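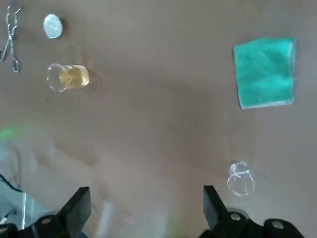 Figure 3. Wrist camera view of the tabletop with tongs, a small glass container, a green cloth and a clear plastic cup.

4.2 Working with the Rutthorpe kit

We came to the Rutthorpe bench kit as ordinary buyers, and we would like to say a little about what living with it was like before we get to the scores. The kit is sold as a wrist camera, a set of fingers and a software license, and it went onto our seven-jointed arm in a single Tuesday afternoon (Etenesh Hailu did most of the wiring, very patiently!). Over March we logged 837 pick attempts on small labware, and 600 of them ended with the object held. Clear plastic gave us the most trouble by far, and we were fond enough of the kit by then to keep trying.
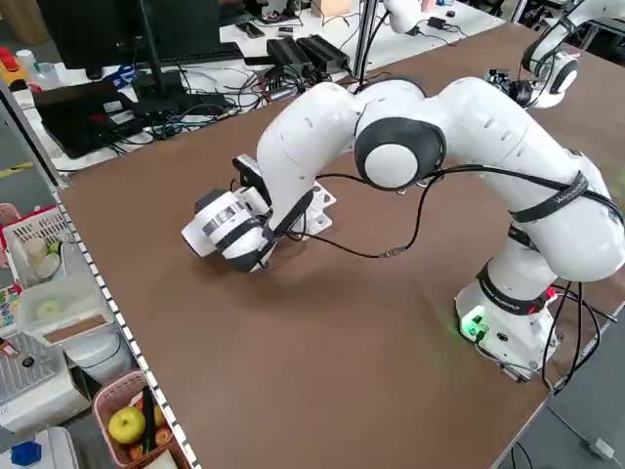
Figure 4. Side view of the arm reaching over the bench, with further arms behind.

The fixed view was added at the suggestion of Heledd Hughes, and we are very glad of it. Rutthorpe's manual treats a second camera as optional, but 320 of our attempts could only be labeled properly once we had both views side by side, and we would gladly pay for the extra license again.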